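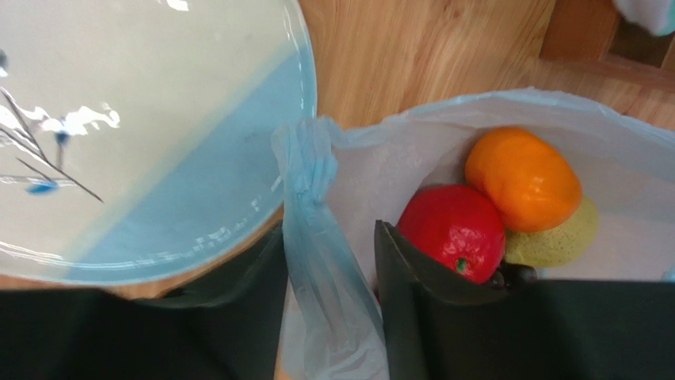
Chapter 3

Working Capital in a Growing Firm

Learning objectives

After studying this chapter, you should be able to:
Define working capital and separate its operating and financing parts.
Calculate the cash conversion cycle from a balance sheet and an income statement.
Explain why a profitable firm can run short of cash while its sales are rising.
Compare the main methods by which a small firm can shorten its cycle.

Key terms: current assets, current liabilities, trade credit, cash conversion cycle, overtrading, factoring

3.1 The problem of timing

The previous chapter treated profit as the difference between revenue and cost over an accounting period. Under accrual accounting, revenue is recorded when goods are delivered or a service is performed, and costs are matched to the revenue they helped produce. Neither entry says when money changes hands. A sale made in December may be collected in the following quarter, and the materials used to fill it may have been paid for in the autumn.

For a firm whose sales are level, these delays tend to even out. Collections on old sales arrive at the same rate as payments for new materials. Growth upsets the balance. Each month the firm buys inputs for a larger volume of sales than the one it is collecting on, and the gap has to be financed from somewhere. The faster the growth, the wider the gap.

Working capital is the usual measure of the funds involved. In its simplest form it equals current assets less current liabilities. Analysts often use a narrower figure, operating working capital, which leaves out cash and short-term debt and keeps inventory, accounts receivable and accounts payable. Unless stated otherwise, this chapter uses the narrower figure.

3.2 Opening case: Probert

Probert is a family-owned wholesaler of catering supplies, founded in 1832 and managed since last year by Delyth Mathias. For most of its history the firm sold to small local accounts that paid on collection. Its stock turned over slowly, but it carried almost no receivables and had no bank debt.

The position changed when Probert won a supply agreement with Drutell, a regional restaurant group. The first order was for 700 cases, to be delivered in a single month and paid for sixty days after invoice. Probert's main supplier, Jurnanura, allowed thirty days. Mathias accepted the order on the basis of its gross margin, which was slightly better than the margin on local trade.

Suppose the goods spend twenty days in Probert's warehouse before shipment. The firm then waits another sixty days for payment, so cash is tied up in goods and receivables for eighty days in total. Jurnanura finances the first thirty. Probert must find the money for the remaining fifty — and must do so again, in larger amounts, each time Drutell increases its order.

By the end of the second quarter Probert had 472 unpaid customer invoices outstanding, reported its highest profit in a decade, and had drawn its new credit line to the limit. Its bookkeeper, Usman Lodhi, recommended that no further orders be accepted on sixty-day terms until the earliest Drutell invoices had been collected. Mathias was reluctant to slow the growth of the account. We return to their disagreement in Section 3.6, where the firm's balance sheet is given in full.

3.3 The cash conversion cycle

The calculation above can be stated in general form. Let inventory days be the average time goods are held, receivable days the average time customers take to pay, and payable days the average time the firm takes to pay its suppliers. Then:

Cash conversion cycle = inventory days + receivable days − payable days

For the Drutell order, the result is 20 + 60 − 30, or 50 days. A cycle of this length has no meaning as good or bad until it is set against the firm's margin, its access to credit and the normal terms of its trade. Grocery retailers commonly operate with very short or negative cycles — customers pay at the register, and suppliers are paid later. Makers of heavy equipment may wait many months.

Two cautions apply. First, the three components are averages, and an average can hide a single slow account. Second, year-end balances may be unrepresentative where trade is seasonal. Monthly figures should be used when they are available.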